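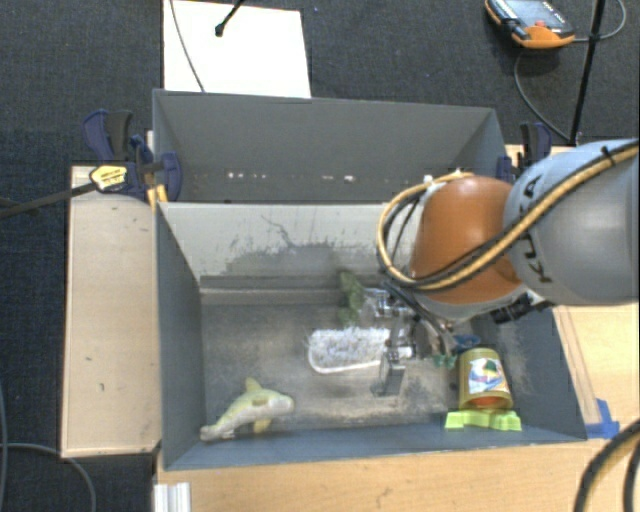

Golshifteh Bakhtiari thinks one bin is enough. One per room, no lid, no dividers, no little chalkboard labels, and if the stuff in it doesn't fit, then you have a different problem and a second bin won't solve it. She told me this before I'd even gotten my coat off, and I wrote it on the back of my parking receipt so I wouldn't lose it.

I'd come to talk about the mixed bin, because that's what readers keep writing to me about. You know the one. A brush, a toy shark (or a dolphin, opinions vary at my house), some tub with a bright label, and then the small blue and green bits that belong to something, somewhere. I've been trying to get rid of mine for years!

Golshifteh has sorted other people's houses for ten years, mostly in and near Drunutside, and she doesn't want me to get rid of it. "Everybody has odds and ends," she said. "If you don't give them a place, they take the kitchen table."

So what goes in? She's pretty relaxed. Toys that get used on the floor, a brush if the brush is for that room, anything you'd be annoyed to hunt for. Food containers she goes back and forth on. "If it's a tub somebody is using as a drum, fine, it's a toy now. If there's a cracker in it, no."

I asked about brushes in particular, having once put one away on top of modeling clay. She laughed for a while. Bristles up, she said, always, or they flatten and you end up with a brush that leans. She also shakes hers out on the back step first, which I have never once done in my life.

Then we got onto small pieces, and she got going. She doesn't sort them. She used to, in little zip bags, and one client in the Ghasemi building ended up with 28 bags and still couldn't find the wheel off a truck. "Now I tip the whole bin onto a sheet," she said. "You look, you take what you want, you pick up the corners and pour it back. Two minutes." I tried it that same night with an old fitted sheet and I'd say use a flat one, the elastic is a nightmare.

Shape matters to her more than I expected. She likes a plain rectangle with low sides, shallow enough that a kid can see the floor of it, and she likes gray or some other dull color because bright things show up against it. Deep baskets she can't stand. "Whatever's at the bottom is gone. You've buried it." She bought a stack of deep ones from Benel early on, for a job with three kids, and she still has two of them in her garage holding firewood.

How full, though? Her answer was that you should be able to see bare floor between things. When you can't, take out whatever hasn't been touched and put it in a bag in the closet. If someone asks for it by the end of September, it comes back. Her own son asked for a fuzzy green caterpillar after a single day, so back it went, and it's been in there ever since (he's in high school).

She goes through her bins on Thursdays, after supper, with the radio on. I said I'd probably do mine on Sundays. "You'll do it when you step on something," she said, and went to put the kettle on.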